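Workshop notebook – bindery bench, Sunday
Second day on the Calado guide, and the dummy finally behaves like a book.
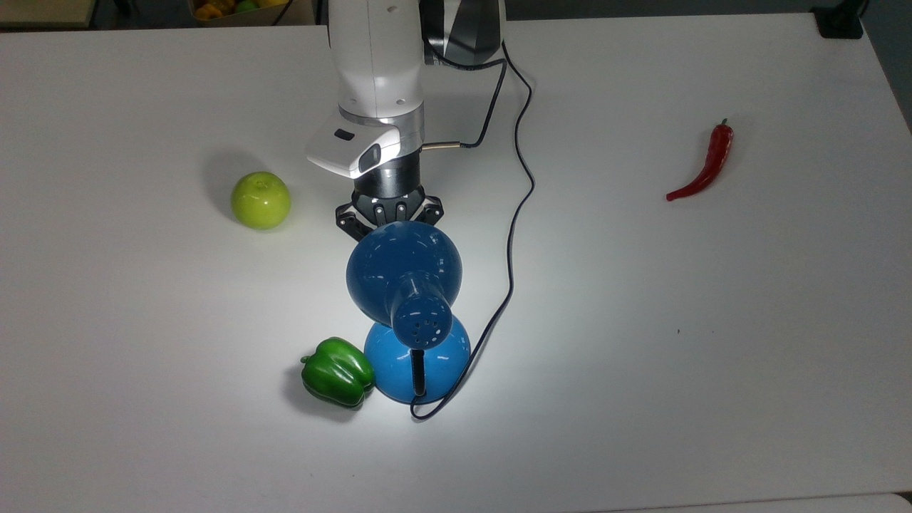
Picking up where I left off yesterday. The question was whether we could get the whole A to Z of potters into one volume without the spine cracking the first time someone opens it flat at M. Marek was sure we'd need two volumes. I was nearly sure too, but I wanted one more go with the lighter stock, and I'm so glad I did.

Made up the blank dummy in 16-page sections, sewn on tapes, with a hollow back. It opens beautifully! The first one (heavier Skeseo paper, Friday's effort) sprang shut like a trap unless you leaned on it. The new one lies open nearly everywhere except the first two sections and the last one, and I reckon that's the endpapers pulling. Will try a looser hinge.

Show-through is the cost of the lighter paper. I printed a dark full-page plate with text on the other side and held it up against the window, then looked at it the normal way on the bench. Against the window, terrible. On the bench, a faint grey shadow in the top margin and nothing I'd notice while reading. Britta noticed it straight away, but Britta notices everything in a margin. She'd like the darkest plates backed with other plates wherever the alphabet allows. The alphabet won't allow it very often, poor thing.

Layout. The list now stands at 216 makers, one page each, picture large and text small underneath. I love this format. You get a salt-glazed jug across from a wobbly little porcelain cup three hundred years younger, only because their makers' names start with the same two letters, and they talk to each other. Danica laid out all of the K pages last night and there's a pair in there (a big ash-glazed jar and a flat blue dish) that I kept going back to. No editor would have put those two together on purpose.

Still arguing about a few things:

Surnames with particles. Danica files "de" and "van" under the main name, Matilde files them under the particle. Either is fine by me, but the cross-references at the foot of the page have to match, and at the moment they're a mix. Matilde to go through and pick one.

Workshops with no named maker. Ivone wants them under the town. I'd put them under the workshop name if there is one, then the town. Left as is until she's back.

The glossary. Currently 60 terms, and it runs over onto the page we wanted for the museum list. Could drop a point size. I'd rather cut the entries that are explained in the main text anyway (sprigging, for one, gets explained three times).

Colour proofs came back from Arnov. Celadons are gorgeous, really gorgeous, much closer than the last round. Reds are too orange, especially the copper reds, which look like tinned tomato soup. I marked up the worst ones in pencil and put them in the flat drawer. Don't rub the pencil off, the marks are the only record.

Cover cloth: Kutness sent three swatches. The dark green takes blind stamping well and the foil stays crisp on the small letters. The oatmeal one is lovely to hold but the weave breaks up the thin strokes of the title. Third one frayed as soon as I turned a corner. Green, please, unless somebody feels strongly.

Glue notes, for whoever makes the next dummy – the paste was too thick this morning and I got ridges under the front pastedown. Thinned it, let it sit while I had lunch, and the back one went down smooth. Press under boards overnight, and change the blotters once before you go home.

Image archive is up to 3,014 files, far more than we'll ever print, and the naming is a mess. Anything beginning with "final" isn't. Marek has a script that will rename them from the spreadsheet, but 40 rows have no maker's name filled in, so those need doing by hand first. I'll take the first half if Matilde takes the rest.

To do:
Looser hinge on dummy three
Reds back to Arnov with notes
Cut the glossary
Ask Ivone about the town entries
Order more tape, the narrow one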